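Roltine

Roltine is a small command-line tool that reads plain text recipe files and produces scaled shopping lists. It was written for kitchens that cook from a fixed set of recipes for a changing number of people. It does not store anything online and does not need an account.

Last updated 23/06/2025.

What is in this repository

roltine/ The program itself.
recipes/ The Gemham recipe set, one file per recipe.
units/ Tables for converting between cups, ounces, grams and so on.
tests/ Tests for the parser and the scaling code.
docs/ Notes on the file format, plus the older manual.

The Gemham set

The recipes folder holds 3562 recipes in the Roltine format. Most of them were typed up from the card index of the Gemham dining hall in Selturbridge. The cards were written over a long period by different cooks, and they vary a lot. Some give weights for everything. Others say "enough flour" and leave it there.

A smaller group of recipes came from the Echevarría bakery. These are mostly breads and pastries, and they are more exact than the Gemham cards. They are marked with the source tag "ech" so that you can include or skip them with the --source option.

Fields in a recipe file

title: The name on the card, with spelling left as it was.
serves: A whole number. If the card gave a range, the lower number is used.
source: Either "gem" or "ech".
items: One ingredient per line, in the order amount, unit, name.
steps: Free text. The program does not read this part, it only prints it.
note: Anything written in the margin of the card that could be read.

The note field is often the most useful part of a Gemham recipe. Corrections to the salt or the oven time were nearly always put there, and the main text of the card was left unchanged. We have not merged these corrections into the items or steps.

Installing

You need Python 3 and nothing else. Download the repository, open a terminal in the top folder, and run:

python setup.py install --user

On Windows the command may not be found after installing. Add your Python scripts folder to the path, or run the program as python -m roltine.

Basic use

To print a recipe for 40 people:

roltine scale recipes/gem/barley-soup.txt --serves 40

To build one shopping list from several recipes:

roltine list soup.txt rolls.txt pudding.txt --serves 20

The list groups ingredients by name. "Onion" and "onions" are treated as the same thing, but "red onion" is kept apart. If you want them joined, add a line to units/names.txt.

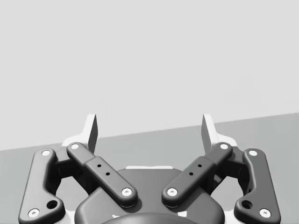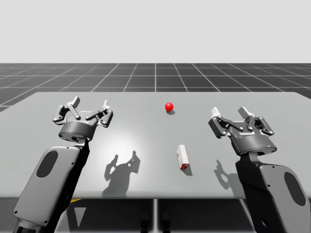 Rounding

Amounts are rounded after scaling, never before. Weights go to the nearest 5 grams or quarter ounce. Eggs are always rounded up to a whole egg. Spoon measures larger than 4 tablespoons are changed to cups, unless you pass --keep-units.

Salt, yeast and baking powder are scaled in the same way as everything else. This is often wrong for large batches. The program prints a warning when any of these is scaled by more than a factor of 2, and leaves the decision to the cook.

Known problems

Recipes that refer to another recipe ("make the white sauce as before") are not followed. The line is printed as it stands, and the ingredients of the second recipe are missing from the shopping list.

Can sizes are unreliable. Many cards say "1 large can" with no weight. The parser keeps "large can" as its own unit and will not convert it.

Oven temperatures on the older cards are given in words, such as "slow" or "fairly hot". These have been left alone.

Duplicate recipes have not been removed. There are several versions of most of the soups, and they are different enough that picking one did not seem right.

Accented letters may print badly in older terminals. Set the terminal to UTF-8 or use --ascii, which replaces them with plain letters.

Changes

The release made in February changed the order of the item fields. Files written for earlier versions put the unit last. Run roltine convert on the folder to bring them up to date. It writes new files beside the old ones and does not delete anything.

The current release adds the --source option and fixes a fault where half cups were dropped from the total when the same ingredient was also listed in ounces.

Sending corrections

If you find a typing error, open an issue with the file name and the line. Please do not improve the recipes themselves. The aim is to keep what the cards say, and personal versions are better kept in a folder of your own. Roltine will read any folder you point it at with --path.

New unit conversions are welcome. Put the source of the figure in a comment on the same line, and add a test for it in tests/test_units.py.

License

The code is under the MIT license. The recipe files may be copied and shared for any purpose as long as the source tag is kept.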